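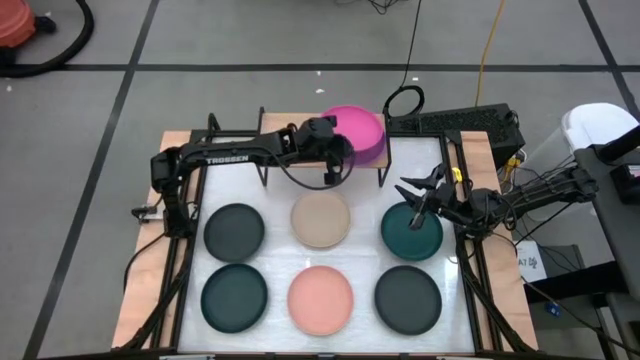
Fig. 3. Plates laid out in two rows, bowl on the raised shelf.

Section 4. Laying Out the Ostcombe Plates

The plates come in mixed colors, and Sendstead has been asked many times which color goes where. Put them where you like. The steps below care only about spacing and about your getting the bowl back down in one piece.

1. Clear the work surface and wipe it with a damp cloth. Let it dry. White surfaces show every crumb, and the crumbs know it.

2. Set the back row first, three plates across, rims up. Starting at the front means reaching over your own work with a sleeve.

3. Set the front row, lining each plate up with the one behind it. Leave enough room between rims to get your fingers in.

4. If you have two plates of the same color, keep them apart. In Fig. 3 the dark teal pair sits on a diagonal, and so does the charcoal pair. Laurier Melnyk, who wrote the first edition of this guide, held strong views on matching plates placed side by side. They ran to a page and have been removed.

5. Place the bowl on the raised shelf last. Keep a hand on it until it sits flat.

Note: The shelf is small. It holds one bowl. Customers have written in to report that it holds two, and then written in again to order bowls.

Caution: Do not slide plates across the surface to straighten them. Lift, move, set down. Grit under a plate will scratch whatever it is dragged over.

Caution: Do not stack plates on the shelf, even for a minute.

To clear the layout, take the bowl down first and work from the front row to the back. Stack no more than four plates at a time, with a sheet of the Uvier liner between each. If the liner is missing from your box, a paper towel does the same job for less money. For replacement plates, see Section 7.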